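Plant Pages > Automation > Cell Records > Virtual Cells

Rotby simulation cell: pre-run inspection checklist with comments
Print this page | E-mail this page
Filed under: Inspection & Upkeep, Simulated Cells

Inspection date: 14/04/2026
Inspector: Hanneke Hermans
Cell: Rotby, simulated copy
Job file: Patau, table and passage tasks
Result: released with open items

Scope. The checklist covers the simulated Rotby cell only. The hardware cell has its own sheet. Items are marked OK, OPEN or N/A. A comment is required on every OPEN item and optional on the rest.

1. Startup and scene load

1.1 Scene loads without missing textures. OK.
1.2 Physics step matches the job file. OK. Set to 400 steps per second.
1.3 Joint limits read back from the controller model. OK.
1.4 Log folder has free space for a full run. OK. Old logs from August were moved to the archive before the check.
1.5 Emergency stop input mapped to the pause command. OK. Tested from the console and from the pendant emulator.

2. Gripper, open position

2.1 Command full open. Both fingers reach the stop. OK.
2.2 Fingers stand symmetrical on the palm. OK. The left one looks taller in the gripper view. Compare joint values when checking symmetry, not finger heights on the screen.
2.3 Jaws clear before homing. OK.
2.4 View direction covers the table ahead of the fingertips. OK. The inlay border and both pale strips between the fingers can be used as alignment marks.

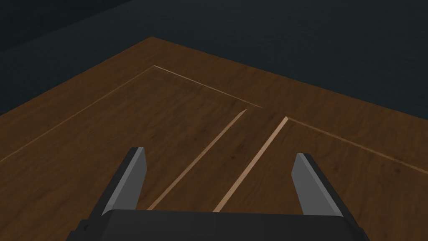
Item 2. Gripper open over the inlaid tabletop, jaws empty.

Comment on 2.1: the open command was repeated 30 times from the script. Finger position returned to the same value each time. The previous model version drifted after a reset – that fault is closed.

3. Body clearance and forward view
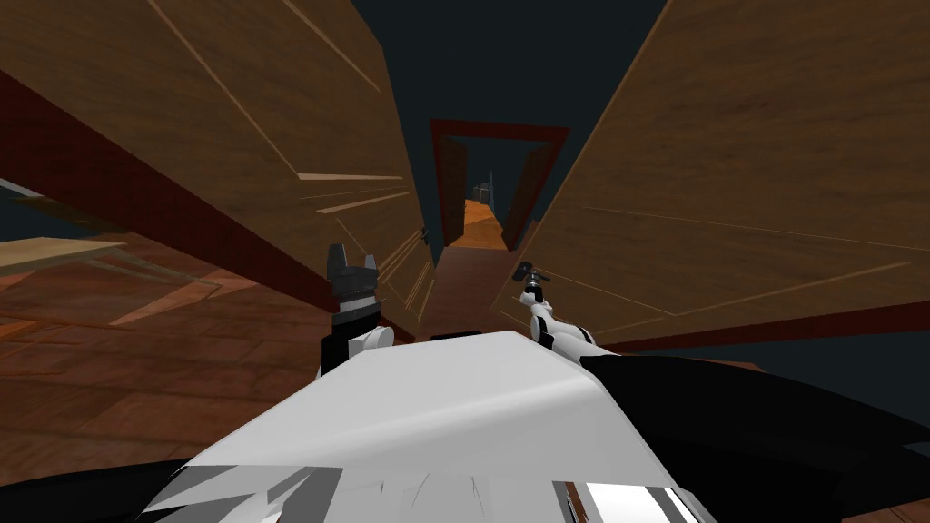

By Hanneke Hermans | Cell Records

3.1 Both grippers visible on either side of the passage. OK. The right one sits slightly lower and at an angle. Record the arm pose before changing anything.
3.2 Doorframe visible at the far end of the passage. OK. It is small at this distance, but the opening can be made out, with the orange floor beyond it.
3.3 Wooden panels clear of both arms through the planned motion. OPEN. The panels slant in over the grippers from both sides. Run the collision report before any arm motion is started from this pose.
3.4 Near clipping of the body mesh. OPEN. Jagged white and gray fragments show along the bottom of the view. Reduce the near plane distance and recheck. If fragments remain, hide the body shell in this view only and leave the collision mesh on.
3.5 Black housing does not block the passage view. OK. It takes up the lower right and leaves the passage open above it.

Comment on 3.3: the Vevow collision tool reports contact pairs by part number and does not name the panel. Save the report with the pose file or the numbers are of no use later. Panel mesh is part 845.

4. Approach to board and upright frame

4.1 Approach speed limit active. OK. Limit is 600 mm per minute within the slow zone.
4.2 Fingers open before the slow zone is entered. OK.
4.3 Red posts included in the collision set. OPEN. The left post was included. The slanted one on the right was missing from the list and has been added, retest pending.

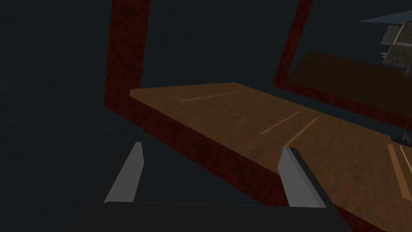

Text and checks: H. Hermans, for the Rotby cell file

4.4 Board edge can be told from the background. OK. The maroon side face gives enough contrast with the dark area. Lighting is low and the left side of the view gives no reference at all, so do not use it for alignment.
4.5 Small objects near the board identified. OPEN. A dark gray object at the right edge of the view has no entry in the scene notes. Look up its part number and confirm if it rests on the board or just above it.
4.6 Pale marks on the board treated as surface detail. OPEN. They could be strips or grooves. Check the mesh before setting fingertip height.

5. Grip on rod

5.1 Fingers positioned just below the collar. OK.
5.2 Rod between the inner faces, a finger on each side. OK.
5.3 Gap between fingers and shaft. OK by eye, only thin slivers of tabletop visible. Confirm with the contact readout, as the view alone does not prove contact.
5.4 Black block above the gripper has clearance for the planned lift. OPEN. Check the travel limit against the Hidayat block model before lifting.

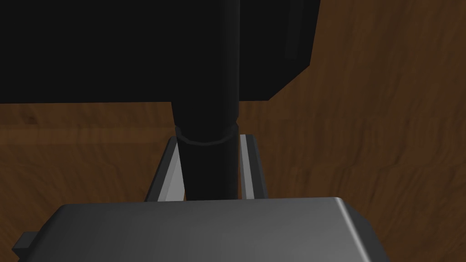

Item 5. Fingers close in on the black rod, collar at fingertip height.

Comment on 5.1: keep the fingertips off the collar itself. Its rim is wider than the shaft and a grip there will give a false width value.

6. Shutdown and sign-off

6.1 Scene reset to home pose. OK.
6.2 Logs and pose files saved under the job name. OK.
6.3 Parameter changes entered in the cell record. OK.

Open items carried forward: 3.3, 3.4, 4.3, 4.5, 4.6, 5.4.
Owner for all open items: H. Hermans. Patau may be run with the lift step disabled and arm motion from the item 3 pose locked out until 3.3 and 5.4 are closed.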